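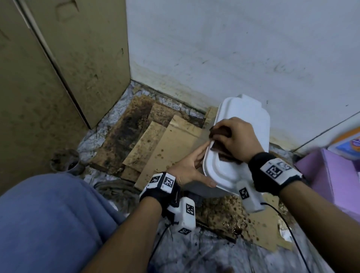

I believe that the dirtiest jobs in a house should be done on cardboard, in a corner, sitting low. My neighbor Estrella Medrano laughs at this opinion. She has a big sink and she says a sink exists for dirty things. But a sink is also for lettuce. When a white plastic lid needs to be scrubbed with a brown sponge, I prefer to stand it on end over old cardboard, one hand to hold it and one hand to rub, and let the brown drops fall where they want. The cardboard is already stained from other days. It does not ask to be cleaned after.

In the building in Prudberg where I lived for nine years, we had one kitchen for three families. If you washed a greasy thing in the sink on Saturday, you heard about it until the next Saturday. So I learned to keep boxes. I flattened them and put them under the bed, and my cousin Faustino Tlapale told me I was sleeping on top of a store. He was right, but he also came to me every time he needed to clean his bicycle chain.

The second part of my opinion is about what we throw away. In the shops in Culton a new plastic container costs very little, and for this reason people do not wash the old one. They look at the spots, they make a face, and it goes to the garbage. I find this a sad habit. Plastic is smooth and most dirt on it is only sitting there. A cloth, some patience and a radio program are often enough, and if a shadow stays in the plastic, I can live with a shadow.
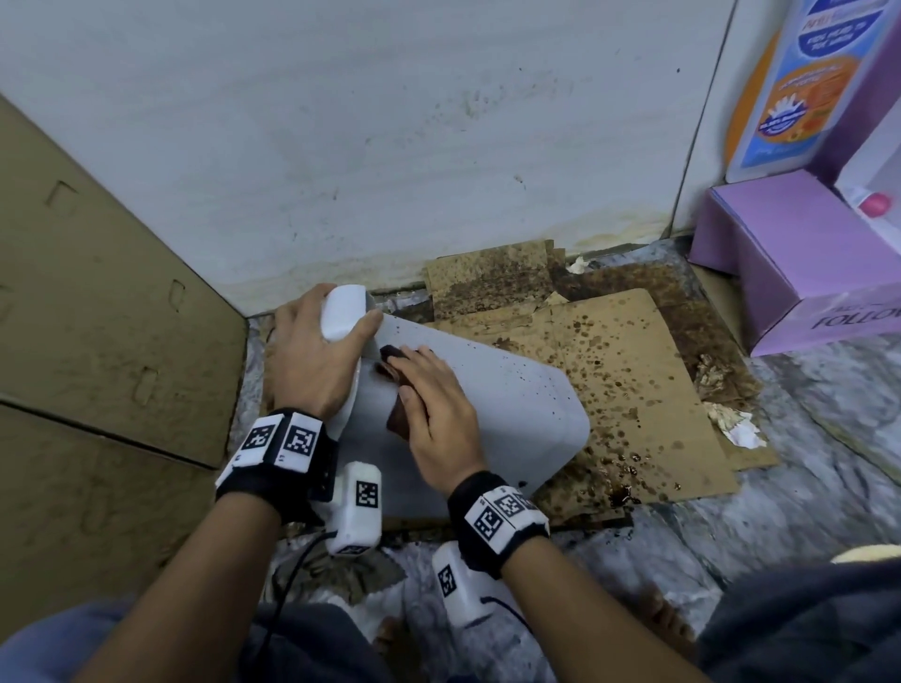 *The jerrycan on its side, with the cloth just under the neck.*

The neck is the place where I judge a person's cleaning. The wide sides are easy, everybody does them. Around the neck the cloth must be folded small and pushed with one finger, and you have to turn the container many times.

Estrella will answer that my method leaves the corner ugly, and I accept this. A working corner may be ugly. I only ask that the ugliness stays in one place, and that the kitchen table remains for eating.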